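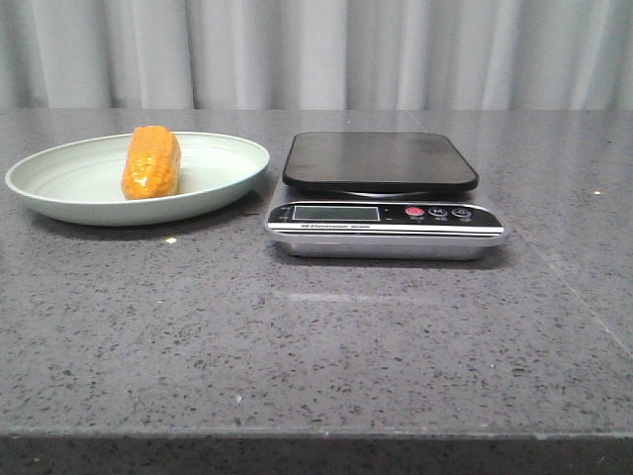
The weighing counter in the demonstration kitchen, with the green plate and the corn.

In July I visited the open day of the kitchen training center in Dusdale. I came by the morning bus from Todby, and the walk from the stop is longer than the map shows. The center has a floor of 370 square meters, and according to the leaflet it received 3,107 visitors last year. This year they hope for 4,000.

The tour went first through the storage rooms, which I will not describe much, because we saw mostly shelves. After this we came to the part I liked best, the counter where the beginners learn portions and weighing. The top is gray stone or something similar, with many small dark and light specks, and it is polished so well that it gives back the light of the room.

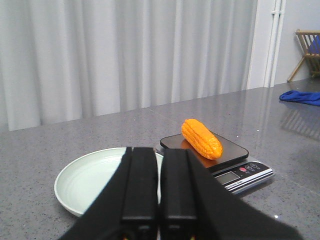 The beginners' course is called Preltley and it takes 2 evenings. On the first evening the students only put food on plates and guess the weight. The scale is used on the second evening, and I was told that most people guess too low. I tried also, with bread from the cafeteria, and I was wrong by almost half.

I liked that the plates are simple and shallow, in a pale color. At home I have deep bowls, and in them every portion looks small to me.

Lunch was served in the Carrier hall at noon. The soup was good but there were not enough chairs, so many of us ate standing by the windows. If you go, bring cash for the coffee.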